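**工单标题:** 白色桌面插座盒站不稳,线老是往回卷
**提交人:** Rozália Szénashi(Novside 二楼样板间)
**处理人:** Miklós Magyar
**状态:** 待回复

哈喽 Miklós,又是我!上次那张柜门的单子你还没关,我先插个队哈,这次是桌子的事。

二楼那间样板间你知道的,就是靠墙摆了白桌子的那间。我们要在上面摆一组 Wiltetti 的小东西给客户看,桌面得留够地方,所以我把插线板竖起来靠着墙放,想着省点位置。结果呢,一早上倒了 2 次。第一次我以为是自己袖子刮到了,第二次我人都在门口了,听见“啪”一声,回头一看它又趴下了。

我先把自己试过的都写上,省得你一条条问:

- 插线板底下垫了一小块防滑垫,站得是稳了一点,可是手一碰线还是会晃。
- 换了个方向,让插孔朝旁边,更糟,线直接把它往一边拽。
- 把线捋直了再放回去,过一会儿又自己卷成一圈一圈的,脾气比我还大。
- 把桌子往墙那边推紧,这个有用!之前桌子和墙中间有条缝,插线板的脚刚好卡在缝边上。

推紧以后我重新摆了一遍,盘子放右边靠前,香皂样子的那块白的放它后面,小红鸭子摆中间(Hajnalka 坚持要鸭子,她说没有鸭子整张桌子太冷清,我投降)。
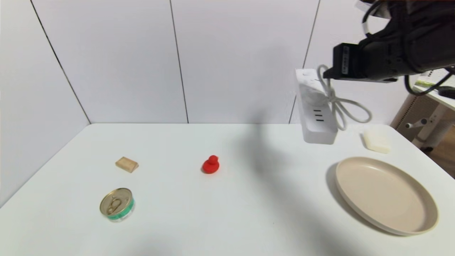
*照片:Niloufar Nouri / Novside 样板间*

线你看到了吧,从插线板顶上出来,往右绕了好几圈。我猜问题就在这几圈上,线又硬又有弹性,头重脚轻的东西哪里经得起它这么顶。Chathurika 的意见是干脆把插线板放倒,可是放倒了就要占掉香皂那一块的位置,盘子又得往前挪,我看着就悬,怕谁路过胳膊一带就下去了。

左边那个绿白标签的罐头和那块浅棕色的小方块都没问题,我挪它们只是想看看桌面平不平。罐头立着不滑,我还趴下去眯着眼看了半天,感觉桌子是平的。所以应该可以排除桌腿,你不用带水平尺上来了。

**补充(午饭后)**

Niloufar 找来 200 毫米的扎带,我把卷起来的线松松地扎了一道,没敢扎紧。到现在还没倒,不过我也没敢插东西上去。插上一个充电头以后会怎么样,我真不知道,那个圆的插口在上半截,插头一挂上去重心就更高了吧?

另外找到了采购单,这个插线板是从 Zinder 那批里拿的,线长写的是 3000 毫米。对一张靠墙的小桌子来说也太长了!仓库里有没有短一点的?我记得 Deák 那边装修的时候剩过几根白色的,要是还在,给我留一根,颜色一定要白的,黑的放在这面墙前面会特别扎眼。

**想请你帮忙的:**

1. 看看能不能换一根短线的插线板。
2. 换不了的话,能不能在墙上装个小卡扣把它固定住?墙板是一大块一大块光面的那种,中间有细细的深色缝,我不想乱打孔,可移除的背胶行不行你来定。
3. 多出来的线往哪儿收,给个主意。我想塞到桌子后面,可是桌子一推紧就没有空隙了,又回到原来的问题,唉。

不算特别急,但是客户来之前最好弄好。鸭子如果挡你干活就先拿走,记得放回中间,头朝左,不然 Hajnalka 会来找我的。

**Miklós 的回复:**

收到。扎带先留着,别插充电头。短线的我去 Deák 那堆里翻一下,有的话明天带上去。背胶卡扣我手上有两种,得先在墙板不显眼的地方试一块,看撕下来留不留印子。桌子先保持推紧的状态,别再往外拉。

**Rozália:**

好嘞,桌子我不动了!试背胶的话选桌面以下那一段墙吧,上面的地方客户一眼就看见。柜门那张单子也别忘了哦,合页还在响。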